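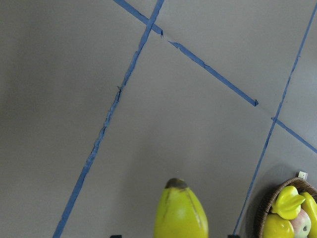

Bondton, 18 Jun 2024

Kutgate opens its new play market at the Beaulieu children's center this September, and we can't wait to see it busy! Kids will shop for plastic fruit, fill a basket and run their own stalls on gray surfaces marked out in blue painter's tape. The tape lets each group lay out its own shop and change it the next day. Entry is free for children under 10, and Nelico is giving 2,000 pieces of play food to get the stalls started. Group bookings are open now.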